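The Astby Center for Household Research invites applications from adults who wish to take part in a study of sleep and evening meals. The study, known as Fleso, opens in November and is carried out by the Center's nutrition section under the direction of Hsin-yi Peng.

## Purpose

Fleso examines whether the hour at which people eat their last meal affects how rested they feel the next day. Earlier work by the section relied on recall alone. Participants in the present study will keep a written diary and wear a wrist monitor at night.

## Who may apply

We are seeking 80 participants. Applicants must:

- be at least 21 years of age
- live within commuting distance of Astby
- eat an evening meal at home on most days
- not work night shifts during the study period

Persons taking prescribed sleep medication are not eligible. Members of the same household may both apply - each must submit a separate form.

## What is involved

Participation lasts 13 weeks. Each participant attends two visits at the Center, one at the start and one at the end, and completes a short diary entry every morning. During the middle part of the study, participants will be asked to move their evening meal to an assigned time. Meals are not provided, and no change of diet is required.
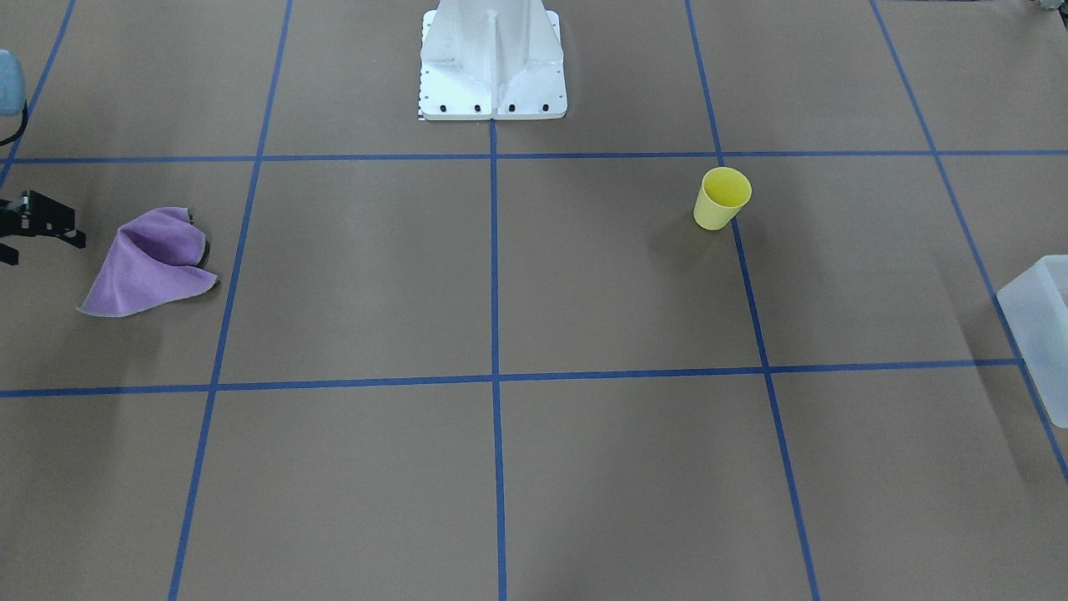 Travel costs for both visits are repaid on presentation of receipts. Participants who return a complete diary will also receive a grocery voucher at the final visit.

## Privacy and withdrawal

Diaries are stored under a code number and kept apart from names and addresses. A participant may withdraw at any time without stating a reason.

## How to apply

Application forms are available at the Center's front desk until 4 p.m. or by mail on request. Please mark the envelope "Fleso - Participants." Applicants will be notified in writing of the outcome.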